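작은 물건 보관 규칙을 다시 정리함

2021년 8월 15일
읽는 시간 5분

지난번 글에서 책상 주변 소모품을 전부 꺼내 스프레드시트에 옮기는 중이라고 썼다. 입력은 끝났고 행 수는 542개다. 한 행이 물건 하나를 뜻하지는 않는다. 같은 규격이면 한 행으로 묶고 수량 열을 따로 두었다. 나사처럼 낱개를 세는 의미가 없는 것은 수량 열에 '충분', '부족', '없음' 중 하나만 적는다. 처음에는 나사도 세려고 했는데 M3 접시머리에서 그만두었다.

목록을 만들면서 확인한 문제는 수납 공간의 크기와 별 관계가 없었다. 같은 종류가 여러 곳에 흩어져 있어서 있는 줄 모르고 다시 산 것이 많았고, 반대로 한 서랍에 성격이 다른 물건이 섞여 있어서 하나를 꺼내려면 나머지를 다 뒤적여야 했다. 그래서 수납함을 더 사는 대신 배치 규칙을 먼저 정했다. 규칙은 아래와 같고, 적용 후 두 주쯤 써 본 상태에서 쓰는 글이다.

분류 기준

용도별 분류는 포기했다. 용도로 나누면 경계에 걸리는 물건이 계속 나온다. 케이블 타이는 전기 쪽에도 들어가고 포장 쪽에도 들어간다. 양면테이프는 더 심하다. 용도별로 나눈 예전 서랍에서 양면테이프가 세 곳에서 나왔다.

지금은 크기와 형태를 1차 기준으로 쓴다. 구르는 것, 납작한 것, 긴 것, 엉키는 것, 그 외. 이 순서대로 판정해서 먼저 걸리는 쪽에 넣는다. 원통형 건전지와 립밤과 필름통은 모두 '구르는 것'이다. 용도만 보면 같이 있을 이유가 없지만, 서랍을 여닫을 때 생기는 문제가 같고 해결 방법도 같다. 칸막이를 물건 지름에 맞춰 좁히거나 세워서 넣으면 된다.

2차 기준은 사용 빈도다. 매주 꺼내는 것은 책상 위 소형 서랍, 매달 꺼내는 것은 책상 옆 수납장, 그보다 드문 것은 벽장 상자로 보낸다. 빈도는 기억으로 적지 않고 한 달 동안 꺼낼 때마다 스프레드시트에 체크했다. 기억으로 적은 값과 체크한 값을 비교해 보니 차이가 꽤 컸다. 매일 쓴다고 믿었던 금속 자는 그 달에 한 번도 안 나왔다.

서랍 높이와 여유

책상 위에 두는 소형 서랍은 안쪽 높이가 가장 중요한 치수다. 폭과 깊이는 칸막이로 조정할 수 있지만 높이는 조정할 방법이 없다. 내가 쓰는 Udholm 서랍은 안쪽 높이가 52mm이고, 세워서 넣을 물건은 여기서 5mm를 뺀 값 이하여야 한다. 여유를 이보다 줄이면 바닥에 미끄럼 방지 매트를 깔았을 때 윗면이 걸린다. 한 번 걸리면 서랍이 안 열리고, 억지로 당기면 안쪽 물건이 넘어지면서 더 단단히 걸린다.

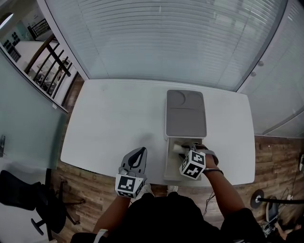 높이가 안 맞는 물건은 눕혀야 하는데, 눕힐 때는 구르는 방향이 서랍이 움직이는 방향과 어긋나도록 놓는다. 원통의 축을 서랍의 앞뒤 방향과 나란히 두면 여닫을 때 구르지 않고 약간 미끄러지기만 한다. 축을 좌우 방향으로 두면 여닫을 때마다 앞뒤로 굴러가서 앞판에 부딪힌다. 물리적으로 당연한 이야기인데 예전 서랍은 전부 후자였다. 칸이 가로로 길어서 그 모양대로 넣었던 것 같다.

전체 깊이의 어디까지를 실제로 쓸 것인지도 정했다. 서랍을 끝까지 빼지 않고 쓰는 경우가 대부분이라 뒤쪽 구역은 손이 안 간다. 평소에 빼는 만큼만 빼고 재 보니 앞판에서 거의 80mm까지가 눈에 들어오는 범위였다. 자주 쓰는 물건은 이 안에 두고, 그 뒤에는 같은 물건의 예비분만 둔다. 뒤쪽에 다른 종류를 넣으면 목록에는 있고 실물은 못 찾는 상태가 된다.

칸막이

시판 칸막이는 두 종류를 썼다. Drostetti 조립식은 판을 홈에 끼우는 방식이고, Tanui 쪽은 크기가 다른 작은 통을 서랍 안에 채워 넣는 방식이다. 장단점은 다음과 같다.

조립식은 벽이 얇아서 공간 손실이 적다. 대신 홈 간격이 고정이라 물건 치수와 안 맞으면 칸이 애매하게 남는다. 바닥이 따로 없어서 얇은 물건이 판 밑으로 들어가는 문제도 있다. 클립과 유심 핀이 특히 그렇다. 판 아래에 펠트를 붙여 보았으나 이번에는 판이 떠서 홈에서 빠졌다. 두꺼운 종이를 바닥 크기로 잘라 깔고 그 위에 판을 세운 뒤로는 괜찮다.

통 방식은 벽이 이중이 되어 손실이 크지만 통째로 꺼낼 수 있다. 바느질 용품처럼 한꺼번에 꺼내서 쓰고 한꺼번에 넣는 것은 이쪽이 확실히 편하다. 청소할 때도 통만 들어내면 된다. 통 사이의 빈틈은 메우지 않았다. 메우면 빼낼 때 손가락이 안 들어간다.

종이컵이나 플라스틱 컵을 잘라 칸막이로 쓰는 방법도 시험했다. 비용은 거의 안 들지만 권하지 않는다. 컵은 위가 넓고 아래가 좁아서 나란히 놓으면 바닥 쪽에 빈 공간이 생기고, 자른 단면이 휘어서 높이가 일정하지 않다. 얇은 컵은 물건을 꺼낼 때 벽이 같이 딸려 올라온다. 임시로 물건을 분류하는 동안 책상 위에 늘어놓는 용도로는 충분했다. 이때는 자르지 않고 그대로 쓰는 편이 낫고, 반투명한 컵이면 옆에서도 내용물이 대강 구분된다.

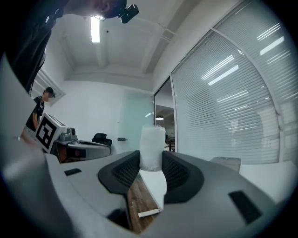

라벨

라벨은 앞판에 하나, 칸 안쪽 바닥에 하나씩 붙인다. 앞판 라벨에는 분류 코드만 쓰고 물건 이름은 쓰지 않는다. 이름을 쓰면 내용이 바뀔 때마다 다시 뽑아야 하고, 귀찮아서 안 바꾸게 되면 그 라벨은 틀린 정보가 된다. 코드는 위치만 나타낸다. 책상은 D, 수납장은 C, 벽장은 W로 시작하고 그 뒤에 단과 칸을 적는다. D2-3이면 책상 서랍 두 번째 단의 세 번째 칸이다.

바닥 라벨에는 물건 이름을 쓴다. 물건이 들어 있으면 안 보이고 칸이 비면 보인다. 재고가 떨어진 시점에 무엇을 사야 하는지 바로 읽히므로 따로 메모할 필요가 없다. 이 방식은 Stella Athumani가 댓글로 알려준 것이다. 그분은 바닥에 구매처까지 적는다고 했는데, 나는 구매처가 자주 바뀌어서 스프레드시트에만 둔다.

라벨지는 접착력이 약한 것으로 골랐다. 강접착 제품은 떼어낼 때 종이만 벗겨지고 접착제가 남는다. 알코올로 닦으면 대부분 지워지지만 폴리스티렌 재질 서랍에는 하얗게 자국이 생긴 적이 있어서 이후로는 식용유를 바르고 잠시 두었다가 중성세제로 닦는다. 시간은 더 걸린다.

감열식 라벨은 햇빛이 드는 쪽에서 글자가 흐려진다. 창가 쪽 앞판만 연필로 쓴 종이 라벨로 바꿨다. 연필은 빛에 바래지 않고 지우개로 고칠 수 있다. 손이 자주 닿는 위치면 번지므로 손잡이 바로 위는 피해서 붙였다.

건전지와 습기

건전지는 새것과 쓰던 것을 섞지 않는다. 새것은 세워서, 쓰던 것은 눕혀서 넣는다. 방향만으로 구분이 되므로 표시를 따로 할 필요가 없고, 급하게 꺼낼 때도 헷갈리지 않는다. 단추형은 포장에서 꺼내지 않고 포장째로 납작한 것 칸에 둔다. 낱개로 두면 서로 맞닿아 방전될 수 있고, 삼킬 위험이 있는 사람이나 동물이 드나드는 집이라면 애초에 책상 서랍에 두면 안 된다.

8월이라 습도 문제도 적어 둔다. 벽장 상자에는 Umus 실리카겔을 넣었고, 색이 변하면 교체한다. 책상 서랍에는 넣지 않는다. 매일 여닫는 서랍은 바깥 공기와 계속 섞이기 때문에 제습제가 방 전체의 습기를 빨아들이는 셈이 되어 금방 포화된다. 대신 녹이 슬면 곤란한 바늘과 칼날만 뚜껑 있는 작은 통에 넣고 그 안에 제습제를 같이 둔다. 뚜껑은 나사식이 낫다. 눌러 닫는 뚜껑은 덜 닫힌 것을 모르고 지나가는 일이 있었다.

접착제류는 벽장에서 빼서 온도 변화가 적은 복도 쪽으로 옮겼다. 순간접착제는 개봉일을 몸통에 적고 반드시 세워서 보관한다. 눕혀 두면 노즐 쪽에서 굳는다.

목록 유지

스프레드시트 열은 품명, 규격, 수량, 위치 코드, 마지막 확인일로 줄였다. 처음에는 가격, 구매일, 색상, 재질 열도 있었으나 입력하는 시간에 비해 조회하는 일이 없었다. 구매처는 별도 시트에 품명 기준으로 묶었다. 사진 열도 잠시 두었다가 파일이 무거워져서 뺐다.

갱신은 물건을 꺼낼 때마다 하지 않는다. 그렇게 정하면 일주일을 못 간다. 새로 산 물건이 들어올 때와 바닥 라벨이 보일 때만 고친다. 나머지 오차는 분기마다 한 단씩 실물과 대조해서 잡기로 했다. 한 번에 전체를 대조하려면 반나절이 필요한데 그런 반나절은 잘 나지 않는다.

위치가 두 곳인 물건은 행을 두 개로 나누고 비고에 서로의 코드를 적는다. 가위와 드라이버가 여기에 해당한다. 한 행에 코드를 두 개 쓰면 정렬할 때 뒤의 코드가 무시된다.

아직 못 정한 것은 '그 외' 분류다. 현재 수납장 맨 아래 칸에 몰려 있고, 어댑터 중에 무엇의 것인지 모르는 것이 섞여 있다. 출력 전압과 단자 규격을 측정해서 적는 중이며, 대응하는 기기가 확인되지 않으면 연말에 폐기할 예정이다. 측정 결과는 표로 정리되는 대로 다음 글에 올린다.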